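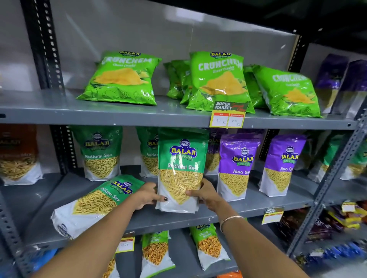
Shelf stocking (snack foods)

Home > Shops and shopping > Shop work
Search this site Go

Shelf stocking is the work of placing packaged goods on shop shelves and keeping them in order during the day. With crisps, sev and other bagged snacks it differs from the stocking of tins or boxes, as the packets are light, slippery and do not stack well.

Shelving

Small grocers often use units made from slotted angle, a metal strip with holes punched along its length. Boards are bolted between the uprights and can be moved when pack sizes change. A back panel stops packets falling behind the unit.

Arrangement

Packets are usually grouped by product, with the printed side facing the shopper. Crisps such as Balaji Wafers Crunchem may have one shelf and pouches of Ratlami Sev the next. Pouches with a flat base stand unaided. Pillow-shaped bags tend to lean on their neighbours and need straightening by hand after customers have been through them. Older stock is brought forward and new stock put behind it.

Price tags

Tags hang from the front edge of the board, below the goods they refer to. In India many show two figures, the MRP (maximum retail price) and the shop's own price. Handwritten tags are common where offers change often, for instance 40 Rs marked down to 20 Rs.

See also: Slotted angle; Stock rotation; Namkeen

Category: Retail display | Snack foods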